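Mon 3 September

The holidays are finished and I have still not done the one thing I promised myself in August, to go through the clothes. So after lunch I closed the bedroom door and started. I did not have a good plan. I opened the wardrobe, took things out and put them on the bed, and soon I could see only parts of the bedspread.

I like this bedspread more every year. I bought it in Marndale, at the Saturday market, for 60, when I still did not know how to say "bedspread" and had to point. It has letters on it like an old newspaper, and in the first winter I tried to read it in the evenings to practice. It was not very useful for my English, but the pink and orange colors are good for a gray day.

The denim is the difficult part of my clothes. I can throw away a sweater without feeling anything, but with denim I always think that it can become something else. A bag, a cushion, a patch for other denim. My mother was the same, and in her house there was a whole drawer of this "something else". Today I decided to lay everything flat and look at the seams and the hems before I decide. It is slow, but when I look at clothes on a hanger I always keep them.

The pocket made me stop. The stitching is still strong there, with the pale thread, and the double hem is thick and straight. The little strip like a belt loop is more tired, it has begun to fray. I stood a long time thinking if I could save only the pocket. I want one for the inside of the shopping bag, for keys and the bus card. The dark green cloth was behind it on the bed, folded badly by me, and I thought maybe these two colors would be nice together. 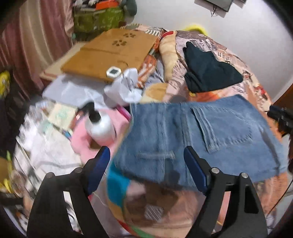 What I decided

Keep the pocket, for the bag. Keep the dark cloth, for the lining, if it is enough. The sweaters go to the Ghaffari shop on the corner, where they take clean clothes on Tuesdays. The brown coat I do not know yet. I wore it on the boat to Tudport, 7 years ago, and it was too thin then also.

After this I made tea and wrote to my sister. She answered that I should simply cut and stop thinking. She has a Verska sewing machine, a good one, and she makes everything sound easy. I have only needles and the round tin with thread, so for me a bag is many evenings. A new bag in the shop costs 125, I looked last week, and it was not even lined.

I also looked at the frayed parts. I always want to pull the loose threads, and I know that it makes the edge worse. I read that one should sew a line a little inside and then leave the threads alone. I like how they look, pale against the blue, so perhaps I will leave one edge like this on the outside of the bag – my sister will say it is not finished.

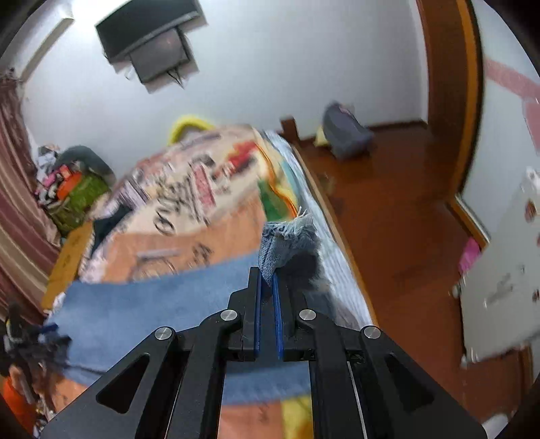
The frayed edge, with its pale threads.

It is evening now and I have moved the pile to the chair so I can sleep. Tomorrow I must buy blue thread and take the sweaters before the shop closes at noon.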